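Bruleck Beach to Get Shark-Spotting Drone Flights From June

DETWOOD - The Town of Detwood will begin a 13-week program of drone flights over Bruleck Beach in June to look for sharks near swimmers and surfers. The town council approved the program in February.

Two pilots will fly the stretch between the Ornberg jetty and the north parking lot each morning, starting at 7 a.m. Flights will stop in high wind, heavy rain or fog. When a pilot sees a shark inside the swimming area, the lifeguard tower will be told by radio and lifeguards will decide whether to clear the water.

"People have asked us for better information about what is in the water, and we want to give it to them," said Myrtle Tillman, beach safety manager for the town. "A drone can cover the swimming area faster than a boat. It will miss things when the water is cloudy, and swimmers should keep that in mind."

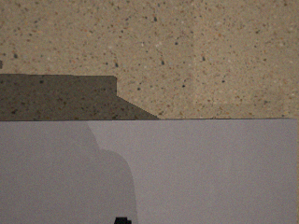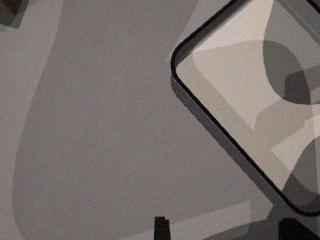 The program does not use nets, hooks or bait. No sharks will be caught or tagged as part of the work. Pilots will write down the time, place and estimated size of each shark they see, and the town will post those records on its beach conditions page at the end of each day.

Quintanilla Coastal Services will supply the aircraft and the pilots under a contract with the town. The contract covers one season. The council will review the results in the fall before deciding on a second year.

Some residents raised privacy concerns during public comment. Under the rules the council adopted, drones must stay over the water except during takeoff and landing, and video that does not show a shark or a swimmer in trouble will be deleted after two days.

Beachgoers will see a purple flag at the tower when a shark has been reported. Swimmers should leave the water calmly when the siren sounds and stay out until the flag comes down - the same rule applies to surfers and paddleboarders. Private drones will not be allowed over the beach while flights are under way.

A public information session will be held at Detwood Town Hall in May at 6:30 p.m. The date will be posted at the hall and on the town website.

Media contact: Myrtle Tillman, Beach Safety Office, Town of Detwood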